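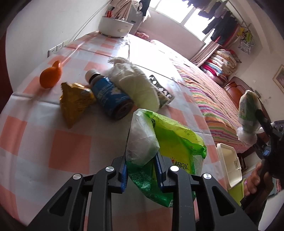 The bed, with most of the problem on it

How do I stop my bed from turning into the snack shelf?
Posted in Small Spaces, viewed 2485 times

pinkchecks_upstairs
I have one room upstairs in Tistdale and it does everything. I sleep in it, I eat in it, the clothes rack is in it, and somehow whatever I carry through the door ends up on the bed. Tangerines, snack packages, drink cartons, takeout in a foam container, plastic bags with more plastic bags inside them. Then at 11 at night I'm standing there wanting to lie down and I have to move all of it, and of course I move it to the table, and then in the morning the table is full so everything goes back on the bed!

What I've got to work with: a wooden cabinet under the window (quilts piled on top, no room there), a lime-green basin, a cream-colored bin with a rim, and a table. There's also a table at the head of the bed, but the humidifier lives on that with a stack of folded cloths, and I don't want food up there.

I don't want to buy a big shelf. I looked at a rolling cart called the Skorkemeck and I just don't have the floor for it. Has anybody made something work in one room? Also, side question, is it bad to keep folded cloths that close to a humidifier? They feel a little limp to me but I may be imagining it.

kettle_and_crumbs
67 people found this helpful

Ooh, I lived like this through two winters, so I have opinions. The bed wins every time on account of being the biggest flat thing in the room and right where your hands are when you walk in. You need something closer to the door than the bed is, and it has to be open on top. If it has a lid you won't use it after the first week (I didn't).

I'd put your cream bin there and make it the food bin. Packages, cartons, fruit if you'll eat it in a day or two. Anything in a foam container doesn't go in, you eat it or it goes to the fridge or it goes out, same evening. Mine leaked once, all down the side of a mattress, and I'm still mad about it.

Leave the basin out of this. You'll want it for washing things and then all the snacks will be on the bed again.

Oh, and get the bags out of the bags. I used to save every single one and I swear half of what I was moving around at night was just bags. Keep five, flatten them, stick them under the mattress corner or wherever.

pinkchecks_upstairs
OK, trying it! The bin is next to the table with the shiny tablecloth. It's not as near the door as you said, there's a radiator in the way, but I can reach it before I reach the bed. So far it has the green net bag in it, the yellow-green package, and yes, a plastic bag, I know, I know. Next I have to deal with the table. I just found foil on it.

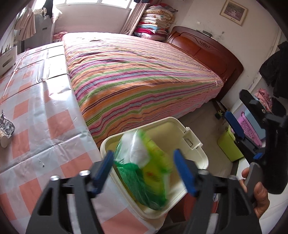 lenihan_laundry
Don't mix fruit and packages in one bin, the fruit rolls to the bottom and you find it in December. Hang the fruit in a net bag from a hook. Done.

About the humidifier, yes, move the cloths. Mine used to sit next to a pile of pillowcases and the ones on the mist side came out smelling like a basement. An arm's length is plenty if it isn't pointed at them. Check the wall behind it too while you're there.

tevlow_tenant
just get a bigger place lol

OK, real answer. I make the bed the minute I get up and throw a blanket over it that I don't like getting dirty. It feels wrong to set food down on it after that. Works on me maybe four days out of seven. My building has rooms smaller than yours, and there's a listing for one at 3000 a month with no window, so enjoy yours.

pinkchecks_upstairs
Cloths are moved to the other side. I don't have a hook but I have a clothes rack, would a net bag of tangerines be too heavy for the end of it? It already leans when I hang up my coats.

lenihan_laundry
If it leans with coats, I wouldn't. Use the doorknob.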